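Murow Print Fair

The Murow Print Fair is an annual market for editioned works on paper held each June in Draltitz. It was established by the dealer Mirko Martinelli as a secondary market for etchings, lithographs and screenprints that fell below the minimum lot values of the larger auction houses. Paintings and unique works are excluded.

Admission is by application. Each fair is limited to 22 exhibitors, who pay a flat stand fee and a commission of 5 per cent on declared sales. Exhibitors must state the edition size, printer and paper of every work offered. Impressions from editions larger than 200 are not accepted. 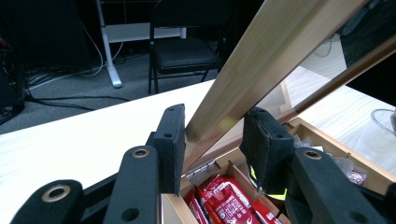
The fair closes with an evening auction conducted under the English ascending-bid system. Reserves are confidential and may not exceed the low estimate. The largest catalogue to date comprised 317 lots, including the Khổng portfolio, a group of colour woodcuts consigned by a private collector and sold as a single lot after being withdrawn from an earlier sale.

Unsold lots are returned to the consignor or transferred to the Palalitz saleroom, where they are re-offered without reserve. Critics of this arrangement have argued that it depresses prices for living printmakers, whose work is catalogued alongside estate impressions. The resale terms were later amended to require the artist's written consent.

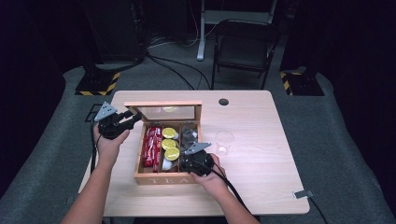

Wooden tea box with hinged lid and divided compartments.

See also: Edition (printmaking); Reserve price; Secondary art market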